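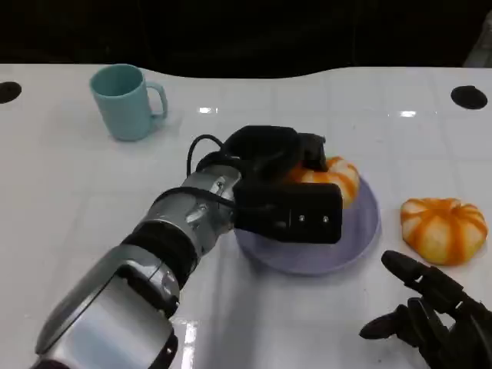

I bought the Mägi two-section trekking poles before a walk of 11 days in the hills north of Vornulden, where the path crosses many small rivers without bridges. I used them every day, and I want to write what I think while I still remember the details.

The poles are made of aluminum and they are not the lightest in the shop. My old pair was folding carbon, and one of them broke between two stones in a stream, so this time I wanted something simple. The Mägi has only one joint, with an outside lever lock. You can tighten the lever with a coin. I had to do this on the second evening, when the left pole began to slip under my weight on a steep descent. After that it held for the rest of the trip.

The grips are cork with a long foam part under them. I liked this foam more than I expected. When you walk across a slope, you take the upper pole lower down and you do not need to change the length. In rain the foam takes some water and feels cold in the morning, but my hands did not slide.
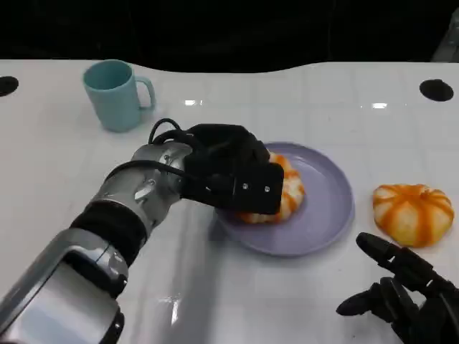 The straps are the weak point for me. They are narrow, and the edge rubbed the skin beside my thumb until I put tape on it. Agata Cirillo, who walked with me, has smaller hands and had no problem with the same model, so maybe try them on first. In the rivers we both took our hands out of the straps anyway.

In water the poles are very good. The deepest ford came to the middle of my thigh, with a strong current, and the lower section bent a little but did not vibrate like my carbon ones did. The small baskets do not catch much water. They do come off in deep mud, and I lost one in the bog below the Stindelthorpe hut. A spare pair of baskets comes in the box. Take it with you, mine stayed at home.

The tips are worn now, but still sharp enough for wet rock. You can replace them, although I have not tried it yet.

Packed, the poles are long. They stick out above my pack, and in the bus from Sovby I had to hold them between my knees for the whole ride. If you travel by plane with a small bag, a folding pole is the better choice.

I paid 100 euros for the pair, and I would pay it again. For walks on good trails you can find something lighter for the same money. For country with rivers and no path, I will keep these and sew wider straps on them before next summer.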